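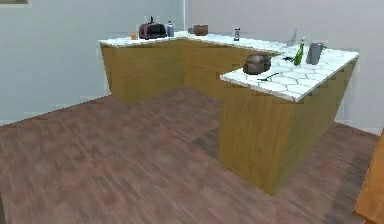 L-shaped counter, white marble top, plain wood fronts

Narow Recipe Cards
Release 2, 27/10/2020

Narow is a set of 1,051 home recipes typed up as plain text, with each ingredient line split into amount, unit, food and note. It was put together for work on recipe search, unit conversion and shopping lists. The recipes are in English and use US cup measures.

Where the text comes from

The cards come from two community cookbooks, Lanell and Skestik. Both were printed in small runs and given to us by the groups that made them, with written permission to share the recipes. Lanell is mostly baking and canning. Skestik leans toward soups, casseroles and other one-dish suppers.

Each page was typed by hand. Scanning was tried first, but the fractions came out wrong too often to be worth fixing. Spelling was left as printed in the method text. In the ingredient fields it was made regular, so "catsup" and "ketchup" both appear as ketchup.
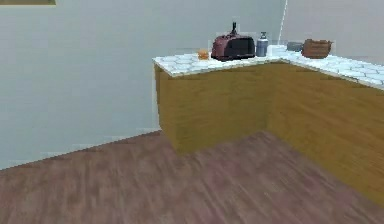

Files

recipes.csv has one row per recipe: id, title, source, servings, oven_temp_f, method.
ingredients.csv has one row per ingredient line: recipe_id, line_no, amount, unit, food, note, raw.
units.csv lists the 18 unit names in use and their short forms.
splits/ holds the id lists for train and test.

Amounts are decimals, so 1/3 cup is stored as 0.333. The raw field keeps the line as it was printed. If amount is blank, the card gave none ("salt to taste", "butter for the pan"). Ranges such as "2 to 3 carrots" are stored with the lower number, and the upper number goes in note.

Oven words were turned into numbers only when the book itself gave a chart. Lanell has one inside the back cover. Skestik doesn't, so "moderate oven" stays in the method and oven_temp_f is blank.
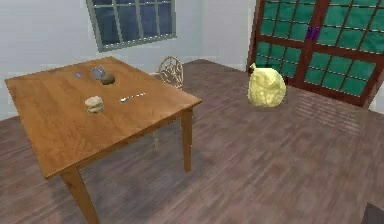

Known problems

In 40 recipes the serving count is missing. Please don't fill it in from the pan size, as we tried that and the results were poor.

"Can" is used as a unit with no size given. Can sizes have changed over the years and we have not guessed at them.

Some recipes appear in both books with small changes. They were kept as separate rows and share a value in dup_group, which was added to recipes.csv in this release. Both copies are always in the same split.

Home canning times are copied as printed and have not been checked against current safety advice. Don't use them for canning.

Changes since the January release

Tablespoon and teaspoon were swapped in part of the Skestik cakes chapter. Fixed.
Curly quotes removed from all files.
The Auer parser script is no longer included. The ingredient fields were checked by hand after it ran, so running it again will not give the same output.

License

CC BY 4.0. Please credit both cookbooks by name.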